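Questions fréquentes – Lave-linge et sèche-linge

Mon lave-linge ne vidange plus, que faire ?
Coupez l'arrivée d'eau, débranchez l'appareil et ouvrez la trappe du filtre en bas à droite. Prévoyez une bassine. Si le filtre est propre et que l'eau reste dans le tambour, la pompe est à contrôler.

Intervenez-vous sur toutes les marques ?
Nous réparons les modèles Odivetti, Ason et Virkus. Pour les sèche-linge à gaz, adressez-vous au fabricant.

Combien coûte le déplacement ?
Il est compris dans le devis si vous acceptez la réparation. Dans le cas contraire, seul le diagnostic est facturé. 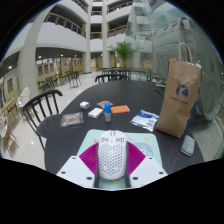 Plateau gris foncé, doigts nervurés magenta et coque blanche ajourée.

Mon sèche-linge s'arrête avant la fin du cycle. Est-ce grave ?
Le plus souvent, le filtre à peluches ou le condenseur est encrassé. Nettoyez les deux et relancez un cycle court. Évitez les multiprises : un appareil de 2200 W se branche directement sur une prise murale.

Quel est le délai pour une pièce ?
Comptez sept jours ouvrés. Les courroies et les joints de hublot sont en stock à l'atelier Demissie.

La réparation est-elle garantie ?
Oui, deux ans sur les pièces que nous posons. Gardez la facture.

Qui contacter pour un rendez-vous ?
Kedir Wubshet pour les interventions à domicile, Obsa Teshome pour les dépôts à l'atelier.

Page mise à jour le vendredi 12 janvier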